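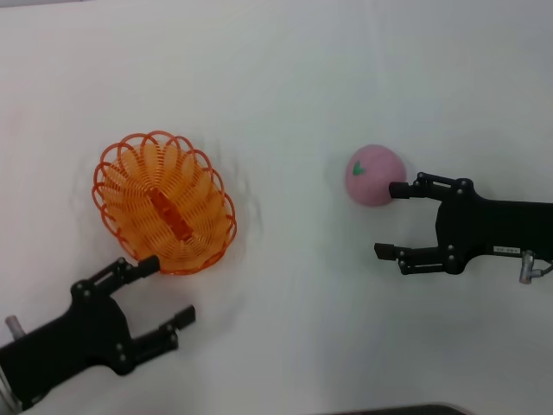
Estent is a two-armed tabletop robot built in a shared workshop on Hosier Street. It was started as a home project and moved to the workshop in July, when the arms no longer fit on a kitchen table. The robot is used mainly for pick-and-place work with household items and toys. Each arm ends in a black gripper with two fingers, driven through linkage bars with small round pivots. The fingertips carry black pads. The work surface is plain white, and the usual test objects are brightly colored, such as an orange basket with a looped rim and a pink ball that looks like a toy peach.

Design

The arms are mounted on opposite sides of the table so that both can reach the middle. Each has a reach of 600 millimeters. The first version had a single arm and could not steady a basket while placing something in it. A second arm was added after 2 months.

The control software, called Rondon, runs on a used desktop computer kept under the bench. It records the position of every joint and can replay a movement at a lower speed – a feature first added for finding faults in the wiring. Both arms can also be moved by hand with the motors switched off.

Construction

The base plates were cut in the workshop. Most of the remaining parts were bought used, and 14 of the original screws had to be replaced with longer ones when the mounts were made thicker. The cable routing was redone twice.

Ó Riain version

A smaller version, known as the Ó Riain, uses the same software with shorter arms. It has a single power supply and takes 17 minutes to set up. Its grippers are interchangeable with those of the larger machine, but the mounting brackets are not.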